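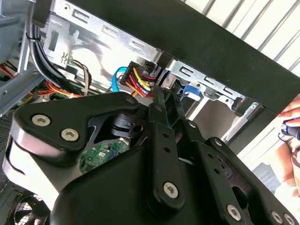

The old desktop has been living under my desk since we moved to this apartment, and in December it began making a noise like a blender full of gravel. I put up with this for longer than I should have. My sister Aba Bawa, who had to listen to it over video calls, finally asked if I was running a quarry.

So the side panel came off. I've owned this machine for eight years and had been inside it exactly once, to add memory, an operation I remember as four minutes of work and two hours of looking for a screw in the carpet.

Whoever designed the drive cage was fond of sheet metal. It's silver, it goes right across, and it's punched full of slots, which I assume are there for airflow and which in practice are there to collect lint. Every edge in these older cases is a little sharper than you'd like. I have the knuckles to prove it.

Then there are the cables. A fat black bundle of them comes down into the middle of the case, past a metal bracket that seems to have been put there to catch sleeves. I had big plans for the cables. I'd bought a bag of 66 Velcro ties from Dagdag, on the theory that 20 would look stingy, and I was going to route everything neatly along the side like those people who post their builds online with purple lighting. I used seven. The rest are in the kitchen drawer with the takeout chopsticks.

The noise was the fan on the processor. It had grown a sort of felt jacket. I peeled most of it off with tweezers, went after the corners with a paintbrush, and then did the fins with a can of air out on the balcony, where the wind immediately gave everything back to me.

My neighbor Yurani Cuervo fixes computers for a living and came by around the time I was trying to remember which way the fan plug went. She looked at the green board for a while, moved one connector over, and asked when I'd last backed up. I said Tolisel does that for me. She asked when I'd last checked that Tolisel does that for me. I changed the subject to coffee.

It's back together now, minus one screw — carpet, again — and it boots. The gravel sound is gone and I can hear the refrigerator, which has a hum I'd never noticed and already dislike. The backup, for the record, stopped in March. It's running as I type this, and it says eight hours remaining.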